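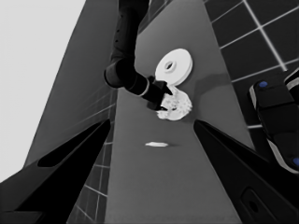

*Attachment 1 - gray table, small white piece near the middle*

**Ticket 548 - label printer queue stalls, Pesville warehouse**
Status: open, waiting on Skostemach
Priority: high (was medium till Friday)

**Problem**
Labels stop coming out partway through a batch. Queue says "sending" and just sits. Happens on the Ham line only, the other packing line prints fine off the same server. Batches under 200 go through every time. Anything bigger hangs.

**Tried so far**

- Restarted spooler. Worked for one batch, then stuck again at label 372.
- Swapped network cable, moved to other port on the switch. No change.
- Printed 1,000 blanks from the front panel, no server involved. All came out. So printer itself looks ok.
- Rolled driver back to the version from January. Same hang, plus it lost the paper size setting and everything printed sideways. Put the new one back.
- Turned off sleep mode. No change.

**Log, Friday**

8:10 - floor calls, queue stuck again. Cleared by hand.

8:40 - stuck. Stopped clearing it so I could watch. Server has the whole job in memory, printer shows idle. Neither one throws an error.

9:25 - split the Plarska order into small batches. Prints. Slow but they can ship with it.

11:05 - found a timeout on the print server set way lower than on the other queue. No idea who set it or when. Raised it to match.

11:30 - full batch, went through. Second one too.

1:15 - stuck again. So timeout was part of it at most. Leaving it at the new value.

2:50 - Skostemach support wants a packet capture from the server side. Running one now over the afternoon shift. They also asked for firmware version, sent that already, twice.

**Workaround for the floor**
Keep batches under 200 on the Ham line. If it hangs, DON'T power off the printer - cancel the job on the server, wait for the queue to emtpy, then resend from the last good label. Powering off makes it reprint from the start and we get duplicates.

**Next**
Send capture to Skostemach. Try a fixed address for the printer, its still on automatic and the other line's isn't. Should have checked that first. Will update after the evening run.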